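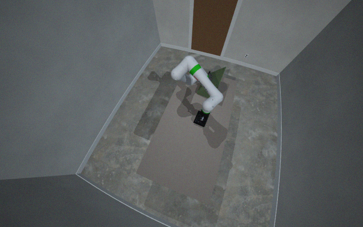 # Unit 6: The Bottle Episode and the Standing Set

Television Drama: Form and Production
Revised 12/24/17. Replaces the handout issued in September.

## Scope of the unit

The unit covers episodes of serial drama that are confined, wholly or mostly, to a single location and a reduced cast. Students should already be familiar with the terms introduced in Unit 4 (act break, runner, A-story, B-story) and with the sample budget sheet from Unit 5. The budget sheet will be used again in the second session, and students should bring their own copy.

Two series are set for viewing: *Ternik*, a border drama, and *Montoya*, a legal serial. Both were produced at the Stolach stages and both ran for seasons of 10 episodes. A third series, *Poditz*, is optional. It is discussed in Section 5 and may be used in the essay.

## 1. Definition

A bottle episode is an episode designed to be made with sets the production already owns, with few or no guest performers, and without location work. The term began as production vocabulary. Critics later applied it to any episode in which the characters are shut in together, and the two uses are often confused in student work.

For this course the following distinction applies:

- A **production bottle** is defined by how it was made. The characters may move freely among several rooms, provided that all of the rooms are standing sets.
- A **dramatic bottle** is defined by the story. The characters cannot leave, or choose not to leave, and the episode draws its tension from that fact. It may be expensive.

An episode can be both. Episode 7 of *Ternik* ("Customs") takes place in the inspection office that appears in every episode of the series, and the story keeps five regular characters inside it overnight. Episode 4 of *Montoya* ("Sequester") is a dramatic bottle only. The hotel corridor and its adjoining rooms were built for that episode and struck afterward, and the shooting period was 14 days, longer than for any other episode of the season.

Students should state which sense of the term they are using the first time it appears in written work.

## 2. Position in the season

Production bottles tend to fall in the second half of a season. Money set aside for a finale must be recovered from somewhere, and an episode without locations is the usual source. The writing staff normally knows of the requirement before the season is outlined. The common account in which a bottle episode is written in haste after a budget overrun does occur, but it should not be assumed without evidence.

Placement has consequences for the story. An episode that comes two or three weeks before a finale carries certain duties. It must hold back the main plot without appearing to do so, and it must leave the characters in a different relation to one another from the one in which it found them. "Customs" performs the second duty well. The quarrel between the two senior inspectors has been present since the pilot as a runner, usually a line or two per episode. In "Customs" it becomes the A-story, and the smuggling plot is reduced to a telephone that rings three times.

Note the placing of the three calls. The first closes the teaser, the second closes Act Two, and the third comes in the middle of Act Four, where no break follows it. Viewers who have learned the pattern expect a commercial and do not get one.

## 3. The standing set

A standing set is one that remains assembled for the length of a season or a series. It is lit in advance, its walls can be removed to admit the camera, and the crew knows its difficulties. Directors new to a series are generally given a plan of each standing set along with the script.

When an episode is confined to such a set, the audience sees far more of it than usual. Corners that have served as background for a season become places where characters sit. The production designer may be asked for additional dressing, and continuity errors that would pass unnoticed in a two-minute scene become visible. The Stolach breakdown for "Customs" lists over 400 items of dressing for the inspection office, most of them paper. 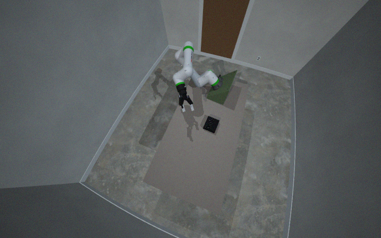 *Fig. 2. Rendered view from above: white robot arm and long taupe tabletop.*

Three technical matters should be watched for in both set episodes.

**Eyeline and geography.** In an ordinary episode the audience needs only a general sense of where the door is. In a confined episode the door matters a great deal. "Customs" establishes the office door in its first shot and returns to the same camera position at the head of every act. "Sequester" does the opposite. The corridor is never seen from end to end until the last scene, and the number of rooms along it remains uncertain.

**Time of day.** Without exterior scenes, the passage of time must be carried by light, costume, and properties. In "Customs" the window goes from gray to black during Act One and stays black. Jackets come off and are put on again. In "Sequester" the curtains are drawn by order of the court, and meal trays serve as the clock.

**Sound.** Offscreen sound does much of the work that a second location would otherwise do. Students should watch Act Three of "Customs" once with attention to the trucks outside, which are heard throughout the act and never seen.

## 4. Writing for confinement

The weekly structure of a serial depends on cutting between stories. The cut away from a scene allows the writer to leave it at its strongest point and to skip whatever follows. A confined episode gives up much of this freedom. If all the characters are in one room, a scene can end only when someone leaves, when someone enters, when time is skipped, or when the subject changes.

Of these four, the change of subject is the most difficult and the most common. The script of "Customs" handles it by giving the characters a task. They are obliged to reconcile a set of declaration forms before morning, and the forms can be returned to whenever an argument has run its course. The task also supplies a measure of progress. The stack on the left of the desk falls while the stack on the right rises, and the final page is turned over in the same shot in which the quarrel is settled.

"Sequester" has no such task. Its jurors are forbidden to discuss the case, and the writers rely on pairs: two people at the ice machine, two people at a card table, two people speaking through a wall. The pairs are rearranged in each act. Students may find it useful to chart them.

Reveals present a special problem. In a serial that trades on surprise, the audience expects information from outside. A confined episode can deliver it by message or by arrival, and both devices are easily overused. The alternative is to reveal something that a character in the room has known from the start. Such a reveal requires that the earlier episodes bear it out, and it is a reasonable test of a season's planning to return to those episodes and check.

## 5. Optional case: *Poditz*

*Poditz* is set in a mountain village during a single winter. Each of its episodes keeps to one house. It has been described as a series made up entirely of bottle episodes, a description that the course does not accept without reservation. The houses were real buildings, and the crew traveled between them. Under the production definition, no episode qualifies. Under the dramatic definition, perhaps half do, depending on whether snow is held to count as a locked door.

The question is suitable for the essay. Students who choose it should refer to at least two episodes and should not rely on the pilot, which differs in format from the rest.

## 6. Viewing and preparation

Before Session 1:

- *Ternik*, Episodes 1, 6, and 7
- *Montoya*, Episodes 3 and 4
- Course reader, the chapter on season budgeting

Before Session 2:

- Watch "Customs" a second time and prepare a scene list giving the length of each scene and the reason it ends (exit, entrance, time skip, change of subject).
- Complete the Unit 5 budget sheet for an episode using two standing sets and no guest cast.
- Submit a viewing note of 400 words on one use of offscreen sound.

Viewing copies are on reserve at the media desk. They may not be removed from the building.

## 7. Essay

The essay for Units 4 through 6 is 3,000 words, excluding notes. Choose one topic.

1. Compare the treatment of exits and entrances in "Customs" and "Sequester."
2. Consider the claim that *Poditz* consists entirely of bottle episodes.
3. Select a confined episode from a series not taught in the course and explain its position in its season. Approval is required in advance. Requests should give the series title, the episode number, and the total number of episodes in the season.

Plot summary should be kept to what the argument requires. Episodes are to be cited by number and title on first mention and by title alone thereafter. Time references should be given in minutes from the start of the episode, with the recap excluded.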